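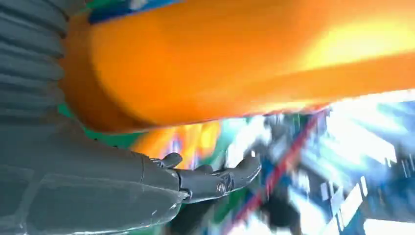 Search this notebook
Enter keyword Go

19 November 2018

Back on the headline archive after a week of doing other people's jobs. I wanted to get the correction tracker talking to the Pletow feed again before anyone noticed it had gone quiet, and I've mostly managed it, though I took the long way round.

Quick recap for whoever picks this up. We're logging what happens to a political story after it goes up: whether the headline changes, whether a correction is added, and whether the correction sits at the top or gets tucked in under the last paragraph where only the lawyers will find it. The October batch was 338 stories from the Wultard titles, all to do with council and party coverage. I'd promised a clean table of those by now. It isn't clean, but it is a table!

The trouble was timestamps. Wultard updates the "last edited" time whenever anything on the page changes, and that includes the box of related links. So a story that had sat untouched for a fortnight would look freshly edited because a newer piece had been linked beside it. My script was merrily recording these as silent edits, which would have been a pretty nasty thing to accuse a newspaper of. I've switched to comparing the body text on its own, paragraph by paragraph, and throwing away the page's own clock altogether.

That got rid of nearly 1,000 false alarms (one story can set off loads of them, the live election page was the worst by miles). What's left looks much more sensible. Most of the changes are spelling, a wrong job title, a ward name put right. Then there are 8 where the headline was softened and no note was added anywhere. I've read all of those twice. In three of them I'd say the meaning really did shift — a "refused" became a "declined to comment", that sort of thing — and the other five I could argue either way depending on how much coffee I've had.

I don't want to be the only one deciding that, so please could somebody else read the eight pairs cold, without looking at my column first. They're in the Tichý folder, in the sheet called pairs. My marks are hidden, don't unhide them.

Things I tried that didn't help:

Matching on the first sentence only. Fast, but Wultard rewrites the opening for its evening email and the two versions get mixed up.

Using Cidon to pull the older copies. It had good coverage up to the end of the summer and then big holes, so for October I'm relying on our own saves.

Ignoring quotation marks. I thought this would cut the noise from curly and straight quotes, and it did, but it also hid a case where a paraphrase had been turned into a direct quote. That's exactly what we're meant to be catching, so I've put them back in and I'm just converting curly to straight first.

Still to do: the opinion pages, which use a different template and break everything. Also the corrections column itself, because a paper might own up there and leave the story alone, and at the moment we'd count that as no correction at all. Bit unfair on them. I'll add a field for it.

The feed is running overnight with the new comparison. If it falls over, restart it from the saved copy and leave the log where it is, I want to see what it choked on.

Contact the notebook | © 2018 | Back to top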